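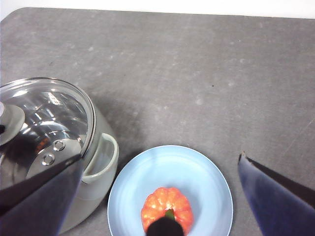

Ticket 2668 - Derese counter cell, gripper stalls before close
Last updated: 18 October 2021

Opened by Kidus Ambaye. Arm gets over the plate, fingers start to close, stops w/ force fault. Happens on the pumpkin, never on the pot lid.

Checked so far:
- finger screws, left one a bit slack, retorqued
- wrist cable ok, reseated anyway
- force limit was at 16, someone lowerd it after the Flalitz demo. Back to 18.

Reran. Still faults, maybe 2 tries in a row then fine for a while.

Abrehet: homing offset looks old, pls redo before touching anything else. Wrist cam calibration too.

Rehomed, offset was out by around 2 mm. Calibration not done yet, target sheet is over at Bellen. Leave ticket open, dont change the limit agian.

Recent tickets
Patano cell: e-stop lamp stays on
Derese: wrist cam drops on startup
Bellen: spare finger pads order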